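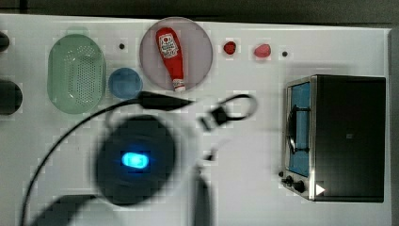
Claneck reckons it's the cable, not the fingers, so check that first before ordering anything.

Gripper on our kitchen cell stalls half way shut, error 61, usually after 6 or so picks. Blue light stays on. Already re-homed it twice. Any ideas??

Grosberg
Had the same. Cable was pulling tight when the wrist turned. Give it more slack, re-clip it, then run the whole cycle at slow speed and watch it. Dont tape it to the housing.

Mugo
Grease? Ours wants doing every 3000 cycles – check the counter.

Cilis
Just restart it. Worked for me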